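App updates: offline transit in Okport, and a few fixes

Quick one this week, we're short on time and the inbox is full.

The big news first. The transit app Javimik now does offline timetables. Finally. You pick a city, tap the little arrow next to its name, and the whole thing lands on your phone. Buses, trams, the two ferry lines in Okport. No signal needed after that. People have been asking for this since the very first version and the answer was always "soon". Well, soon is now, at least if you're on Android. iPhone version is in review and should follow in September.

The Okport file is 80 MB. Not tiny, not terrible either. Download it at home on wifi and you won't notice. It covers 1,098 stops, including the night routes, which were missing from the old web version for reasons we never got a straight answer on.

What you get offline: departure times, the line map, walking directions between stops, and your saved trips. What you don't get: delays and cancelations. Those need a live connection, obviously. The app puts a small gray clock next to any time that comes from the stored timetable, a green one if it's live. Worth learning the difference before you stand in the rain for a bus that was pulled an hour ago.

Saved trips are capped at 300. If anybody reading this has more than that, please write in, we would love to know where you're going.

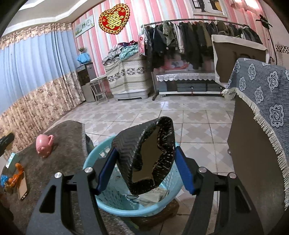
Storage is the other thing. Older phones fill up fast, and Javimik keeps the old timetable after it downloads a new one. So after a couple of updates you have copies sitting there doing nothing. Go to Settings, then Downloads, then Clear old files. Takes a few seconds. There's supposed to be an automatic option but on our test phone the switch went back to off every time we closed the app. Reported it. No reply yet.

Also — if you use the home screen widget, remove it and add it again after the update. The old widget keeps showing the stop you had before and won't refresh. Same story on both phones we tried.

Battery seems better. We didn't measure it properly, just used it for a few days, but the phone made it to the evening with the map open a lot. Location is now checked only when you're looking at the app, unless you turn on "wake me at my stop". That one does need location all the time, and it will ask you.

The alarm itself is nice by the way. You set it 2 stops ahead or one, and it buzzes even with the sound off. Slept right through it on Sunday on the late tram home, but that's hardly the apps fault.

In other news, Prunodum, the parking app, has moved its payment screen again. Third place this year. It's now behind the car icon at the bottom left. Your stored cards are still there, they just don't show until you pick a license plate. A couple of readers thought their cards had been wiped and entered them all over agian, so check before you do that.

And the Šťastný keyboard got its long press accents back after the last update broke them. Works fine for us in mail and chat. In the notes app it still drops a letter now and then when you type fast. If yours does too, turning off swipe typing helps a bit.

Next time: backing up your saved trips before you switch phones, with the steps for Android and, if it clears review, for iPhone too. Send questions by replying to this email. We read all of them, answers can take a few days.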